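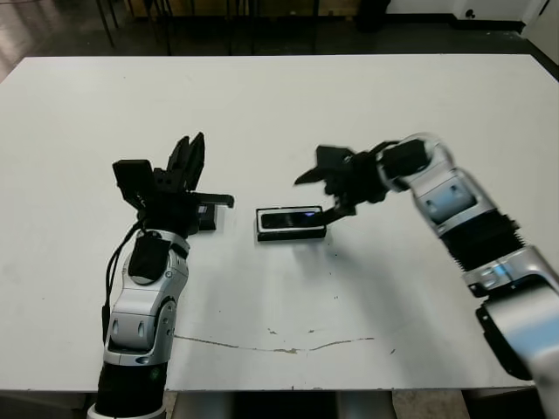
The Four O'Clock Van

Eldana had the tape gun in her teeth when the phone rang, so she let it ring.

Twenty to four. The van came at four. Sometimes five of. Once, in November, it came at half past three and the driver wouldn't wait and Wondimu had chased it down the hill in his socks.

"Is that them?" he yelled from the back.

"Mmf."

"Is that Covmont?"

She took the tape gun out. "I don't know, I didn't get it."

It stopped. Started again. She got it this time.

Not Covmont. Lorna Laing, from upstairs, wanting to know had they seen a blue folder. They hadn't seen a blue folder. Lorna said it was a thick one. Eldana said she'd look and put the phone down on a heap of packing paper, and lost it there, more or less for good.

Forty-one boxes gone since Monday. That was the whole shop, really, nine years of Asota Repair and Parts, in brown cardboard, with her handwriting going downhill on every label. RADIOS. RADIOS 2. HANDLES MISC. One just said WONDIMU because he'd packed it himself and wouldn't say. All of it off to Covmont, who'd bought the stock and not the name, and who were paying on delivery and not a minute before.

The last line on the list was the problem.

Item 300. Recorder, small, w/ case.

"Who puts a recorder last," she said.

"I did." Wondimu was in the doorway with a broom. "I was hoping they'd get bored before then."

"It's on the list, Wondimu."

"I know its on the list. I wrote the list."

He was seventy-something and had on the good jacket, the one for weddings. Hadn't explained that either. She'd known him her whole working life, which had been all in this room, and she could tell when he wanted to be asked about a thing, and there was no time to ask.

"Where is it?"

"Somewhere safe."

"Oh, God."

They tried the drawers. They tried the drawer under the drawers. She went through the coat hooks, the kettle shelf, the cookie tin of dead batteries. Thirty-three keys on a wire hoop, none for anything. Lorna came down in her slippers and stood on the bottom stair and said was it a blue folder they were looking for.

"No, Lorna."

"Only you're looking."

Ten to. It was behind the radiator, wrapped in a dish towel. Of course it was. He brought it out like a baby bird.

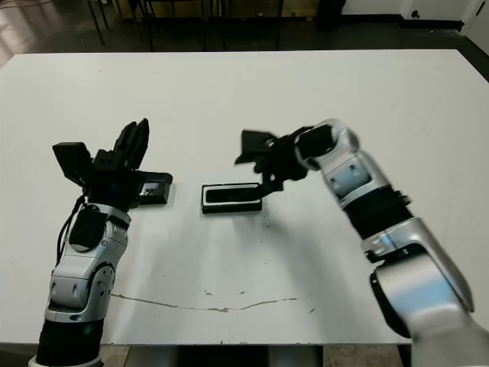
Tilahun had left it there to be fixed, and that was the bit she'd never been told. Wondimu told her now, at speed, with the clock going. Tilahun who ran the bakery, before her time, who came in one wet morning and said it plays but it won't stop, it goes round and round. Wondimu said come back Thursday. It was black, squared off, small enough to lose in a coat, with a pale little window on the front and tiny dark marks in the window that she would have needed her glasses for. The case for it lay flat on the white table, a black thing with a thin white rim and a shine down inside it, much too grand for what it was for. "And Thursday he didn't come," said Wondimu. "Nor the next one. Then they told me why."

"And what's on it?"

"I never listened."

"You never listened? How'd you know it was fixed?"

"I didn't say it was fixed."

She looked at him. He looked at the broom.

Eight minutes. She had the last box open, taped at the bottom, paper in it. All she had to do was put the thing in the case, put the case in the box. Her hands were doing it already, they'd been doing it since Monday, they'd have packed the cat if there was a cat.

"He had a daughter," said Wondimu. "She moved over to Koma. Tsion. I wrote her a letter one time."

"What'd she say?"

"There's two Tsions in Koma. I wrote to the wrong one. Tsion Asfaw. Very nice woman, she sent me a calendar."

"Wondimu."

"It had birds on it."

"Wondimu, what is the right one's name?"

"Adugna. She married. I only found out last week." He smoothed down the front of the jacket. "She said she might come by. She said in the afternoon."

So that was the jacket.

A horn outside. Long, then short. Seven minutes early, the pig.
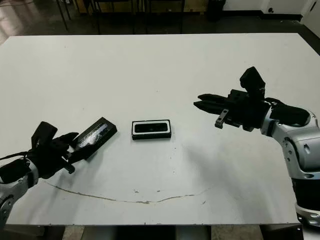 Part 2
3 min read

The driver was a kid with a clipboard and he wanted everything signed twice.

Eldana signed. She signed slowly. She had never signed anything slowly in her life, she was a scribbler, but she did every letter of Eldana and then she did every letter of Kassa and went back and put a loop on the K.

"There's one more," said the kid. "Says 300. I got up to 299."

"One more, yep."

"Is it ready?"

"Nearly."

Through the door she could see Wondimu at the table. Not packing. He'd sat down in front of the case with both hands on his knees, like a man waiting on a train. Behind him Lorna had opened box 298 and was looking in it for her folder.

"Lady, I've got two more stops."

"It's fragile. It needs, um. It needs double paper."

"It says recorder, small."

"Small ones are the worst."

She went in. Shut the door on him with her foot, nicely, sort of nicely.

"He's going to go," she said.

"Then let him go."

"If he goes without it the list's short. If the list's short they'll knock the money down. You know what they're like, they'll knock it down for the one and then they'll start opening boxes. Lorna, please get out of that."

"I thought I saw blue."

"How much could they knock off," said Wondimu. "For one."

She had no idea. She found the price sheet under the kettle. Ran her thumb down it to the bottom, past the handles, past the radios. His small square writing.

Item 300. Nothing in the column. Not a zero. He'd just left it blank.

"You didn't price it."

"How would I price it?"

"Then it isn't — they're not paying for it. Wondimu. They're not paying us anything for it!"

"Is that good?"

She was already out the door. The kid had the engine on. She banged on the side till he rolled the window down, and took the clipboard off him, and found the line, and struck it through, and wrote her name next to it, fast this time, an E and a squiggle.

"You can't do that," he said.

"I did it, look."

He looked. He shrugged. He had two more stops.

Then the van was gone and the street was just the street. Her ears were ringing. She had tape in her hair. She thought about the money, and about Covmont, and about someone in an office there with a ruler and a phone, and figured they could ring her tomorrow if they could find the phone, because she couldn't.

A woman was coming up the hill. Forty, fifty. Flat shoes, no umbrella, reading the numbers over the doors and getting to the end and starting over.

"Are you looking for Asota?" Eldana called. "We took the sign down."

"Is he in? The old man?" Out of breath. "I'm sorry, I got the wrong bus. I'm Tsion. I think he's got something of my dad's."

"He's in. He's got his jacket on."

The woman laughed, then didn't.

Inside, Lorna said "Found it!" and it was green, and nobody corrected her. Wondimu had stood up too fast and was holding the back of the chair. The case was there in front of him. He'd put the kettle on and forgotten the cups were in box 12.

"I have to tell you," he said, "I don't know if it works."

Tsion Adugna pulled out the other chair and sat down with her coat on.

"Which button is it," she said.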